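Pince qui marque les processeurs à la dépose : vis des mors ou réglage d'effort ?
Publié le 12 juillet 2026 dans Cellules et préhenseurs 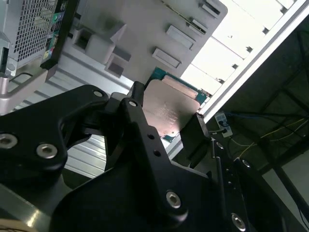 Bonjour, je m'occupe d'une cellule de démontage de PC à l'atelier d'Illalberg. Le robot sort les processeurs et les pose en plateau. Depuis mai, je trouve des marques sur le chant du substrat, toujours du même côté. 76 pièces écartées sur 3 224, ce n'est pas dramatique, mais avant il n'y en avait pas.

L'intégrateur (Destmont) me dit de changer le jeu de doigts complet. Je veux bien, mais à 371 euros le jeu j'aimerais qu'on me montre d'abord que ce sont les doigts. Les vis six pans ont été resserrées « à la main » lors de la dernière visite — pas de couple noté sur la fiche. Par où commenceriez-vous ?

Vũ

Réponses

Finus
Je ne commanderais rien pour l'instant. Une marque toujours du même côté, ça sent le doigt qui n'est plus parallèle à l'autre. Robot consigné, pince ouverte, déposez les vis d'un doigt, nettoyez la portée et regardez s'il y a une bavure ou un copeau dessous. Remontez au couple de la notice, en croix, puis fermez à vide avec une cale fine entre les mors. Si elle serre en haut et glisse en bas, vous avez votre réponse. Ensuite seulement, l'effort. Chez nous il était à 88 % de la course de réglage sans que personne sache qui l'avait mis là. Le frein filet, léger, sinon vous maudirez le suivant.

atelier_nord
Changez les doigts, ça ira plus vite. On a eu pareil.

Vũ
@atelier_nord : pareil, c'est-à-dire ? Mêmes marques, même côté ? Et elles ne sont pas revenues ensuite ?
@Finus : merci, je démonte côté fixe en premier. Pour la cale, vous prenez quelle épaisseur ?

Finus
0,05 mm. Et notez le couple sur la fiche cette fois, Destmont ne le fera pas pour vous.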